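Laundry Corner
Chie Chiba · September

Okay, I promised a few of you I'd write up how I clean our stacked washer, so settle in, because I have somehow got a lot to say about wiping down a white box with two round doors.

First thing, and please don't skip it: the dark rubbery ring around the upper door. I run a cloth all the way around it, then go back and press into the fold with one finger. Natsumi Uchida once found 3 hair ties and a guitar pick in hers!

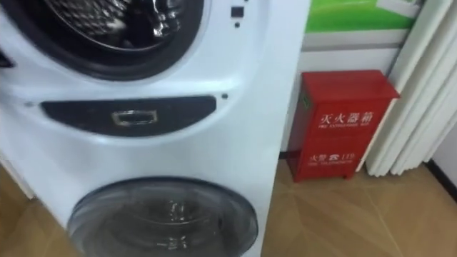 After the ring I do the glossy front, top to bottom, with a damp cloth and about a teaspoon of dish soap in 600 ml of warm water. The dark strip between the doors collects lint like you wouldn't believe, and the little handle in the middle of it gets sticky from all our thumbs (mostly mine, I snack on laundry night).

Then the side panel. I ignored ours for more than 47 loads, which my sister-in-law Veronika was kind enough to point out, and now I give it a quick pass every time, lovely big flat surface, takes no time at all.
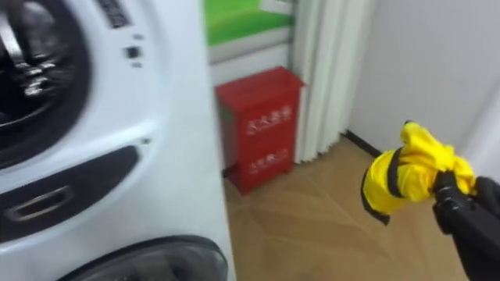 Yellow cloth, side panel, red cabinet over by the wall.

Last of all I leave both doors open a crack overnight so everything can air out. Tell me how you do yours, I love hearing this stuff!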